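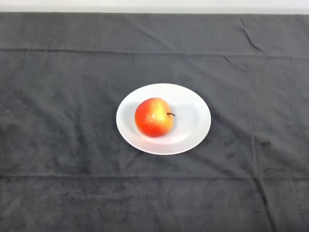 Re: [canteen-list] the arm on the dessert counter

Mon 28 February

Mervin, all,

Quick one between shifts, sorry for typos. Answers in among yours.

Mervin Cormier wrote:
> Leclerc want the fruit plates done by the arm from next month at
> Gatville, then Paltau if it goes well. One piece per plate, plate to
> the hatch. They say it frees up 2 people on lunch. Can you tell me
> what that means for the counter staff before I sign anything?

Freed up for what, is the question I keep getting. Lunch at Gatville was 1033 covers on our busiest day in February, and the fruit is the easy bit. A plain white plate, one apple in it, lying on its side if that's how it lands, next. People like that job. It's where you go when your back's gone or you've had three hours on the pot wash. Take it out and the rota is all heavy stuff.

So I'd want it written down that plating hours go to something seated or light. Not "redeployed". Which hours, which post.

> Munach say training is half a day.

Training to do what though. Clear a jam? Wipe it down? Stand there and watch? If its watching, that's a job and it needs a name and a grade. Half a day is fine for the stop button and no use for the rest.

Also bruised fruit. At the moment whoever's plating turns the apple over, sees the soft side, bins it. Done without thinking. Ask Munach who does that now. A red and yellow one can look lovely from the top and be brown underneath. If the answer is "someone checks before it goes in the tray" then that's the same person doing the same work, only standing further back and getting no credit for it.

> Any objections to a trial?

From me no, if it's 3 weeks, not open ended, and the counter team get asked at the end and not just the numbers looked at. Early shift want it off during the first half hour, too many people squeezing past with trolleys. Late shift are keener tbh, they're always short.

Paltau should wait. Different hatch, diffrent plates, and they haven't been told yet as far as I know. Please can they hear it from us first.

Can ring after the lunch rush if easier, ext 1842.

Colleen Desjardins
Gatville counter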